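Wikent Creek Watercare Newsletter
Aug 27, 2026

Sample tubes, racks and labels: what changes this season

Members who collect water for the group have been asking how the tubes should come back to us, and whether the old zip bags are still all right. They aren't. From this round on, every tube travels and waits in a rack, and the rack goes on the white table at the Tasach Street room when you drop off. Ifigeneia Kouris has rewritten the instructions and most of what follows comes from her notes.

The tubes are the clear plastic kind with a green screw cap. They are marked up the side so you can see how far to fill them, but the marks are faint and hard to read in poor light. Hold the tube up at eye level on the creek bank and check before you cap it. If you have overfilled, tip a little out and cap it straight away. Please don't top up from a second dip, as the two lots of water may not be the same.

Put tubes in the rack starting at the back row and working left to right, in the order you walked the sites. When the back row is full, come forward one row and start again at the left. It sounds fussy, but the person logging them works in the same direction, and last January we had a whole set from the upper reach entered back to front. 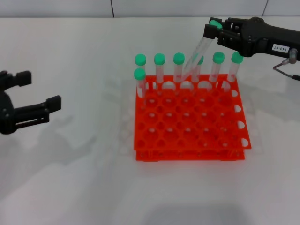
Wikent Creek Watercare – Issue 124 – page 3

The orange racks have two plates, and a tube needs to sit down through the top one to stand properly. There are small holes between the large ones. Ignore those, they don't take a tube. Leave the tubes upright and spaced out where you can. A rack with plenty of empty holes is fine and is easier to work from than one where the caps are touching.

Caps should be done up firmly by hand. Eftychia Spanos found several from the weir site in January that had been started crooked and were weeping into the esky. If the cap feels stiff after half a turn, take it off and start it again. Do not use pliers. We have had two caps split that way and the tubes had to be thrown out with the water still in them.

Labels

Write on the label before you go down to the water. Pencil is best. Ballpoint skips on a damp label and felt pen runs. We need the site number, the date, the time to the nearest quarter hour, and your initials. Wrap the label around the body of the tube, below the cap and clear of the fill marks. Nothing should be stuck on the cap itself, as caps get swapped when the tubes are opened and the label then ends up on the wrong water.

If you are unsure of the site number, the current list is pinned up inside the door at Tasach Street and there is a spare copy in the lid of each field kit. The numbers changed when the two sites below the Vandelier bridge were combined, so please don't go by an old sheet. The combined site is now number 11.

Dropping off

The room is open for drop-off between four and six in the afternoon on collection days. Bring the rack in, set it on the white table with the labels facing you, and sign the sheet. Leave your esky under the bench with the lid off so it can air. If you arrive and there are already racks on the table, put yours to the left of them and leave a gap.

Tubes that can't be dropped off the same day should go in the fridge overnight, upright, in the rack. The door shelf is not cold enough in most kitchens. They must not be frozen. Anything more than a day old we will still take, but it will only be used for turbidity and colour, and the nutrient tests will be left blank for that site.

A few people have asked if they can handle the tubes at the table, to turn the labels around or move a late one into its right place. You can. Lift by the cap end, one at a time, straight up until the bottom is clear of both plates, and lower it the same way. Pulling a tube out on a slant tends to catch the lower plate and bring the whole rack with it. 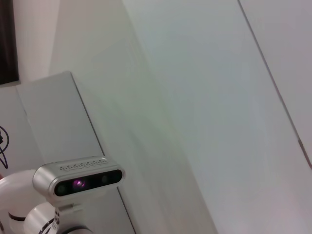
The other thing that goes wrong at the table is racks being put down too near the edge. Keep them toward the middle, where there is room on both sides to work and where a sleeve is less likely to catch a cap on the way past. If you need somewhere to rest your clipboard, use the bench and keep the table for the tubes.

Supplies

Our last order from Ó Gríofa was for 1000 tubes and there are enough left to see out the season, provided people take only what they need for the round plus two spares. Unused tubes should come back with the caps on. Please don't rinse them at home. Tap water leaves a residue that shows up in the chloride reading, and a tube that has been rinsed in the kitchen sink is no use to us even if it looks perfectly clean.

Racks are in shorter supply. Several are still out from the summer round, and we would like them back whether or not you are collecting this time. Check the boot of the car and the laundry shelf. They can be washed in warm water with a little detergent and left to drain upside down. The dishwasher has warped at least one.

Results

Kosmas Koutsoukos has finished entering the older paper records, and the full set now stands at almost 3000 readings. He has asked for help checking the early sheets against the typed version, mainly the ones where the handwriting is hard to make out. It is desk work and can be done at home in the evenings. Ring him or leave a note in the tray at Tasach Street.

Graphs for each site will go up on the noticeboard once the checking is done. The phosphorus figures below the bridge have been asked about more than once. There is a gap in those records from before the sites were combined and we would prefer to sort that out before putting a line through them.

Next round

Kits can be collected from the room in the week before. Take one esky, one rack, a pencil and a strip of labels, and write your name in the book. New collectors will be paired with someone for their first walk. Eftychia Kyriakidis is doing the pairing for the upper sites and Ifigeneia Pappas for everything below the weir. If the creek is over the stepping stones, skip that site and write "not sampled – high water" on the sheet.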